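Dokex Digital Piano - Set-up Guide
Section 3: Teacher and pupil mode

Last updated: Mar 10, 2024

Teacher and pupil mode splits the keyboard into two halves with the same pitch range, so two people can play side by side.

1. Switch on the piano and turn the volume to its lowest setting.
2. Hold down FUNCTION and press the lowest C. The display shows 2102.
3. Press + once. Both halves now play the Grand Piano voice.
4. Raise the volume slowly while playing a few notes in each half.

Note: the split point is fixed. Recordings made in this mode are saved as a single track - they can't be separated later.
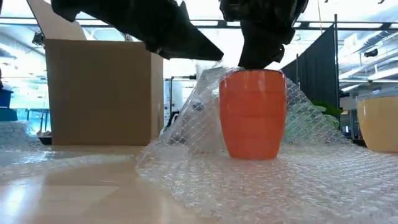

5. To set the metronome, press TEMPO and use + or - until the display reads 100. Pupils on the Hindon beginner course should start at 69.
6. Plug in both pairs of headphones if you need to practise quietly. The speakers cut out when either socket is in use.

Caution: do not connect or remove the pedal unit while the piano is on. Switch off first, then wait ten seconds.

To leave the mode, hold FUNCTION and press the lowest C again. Your last tempo is kept until you switch off.

Shares: 4 | Comments: 2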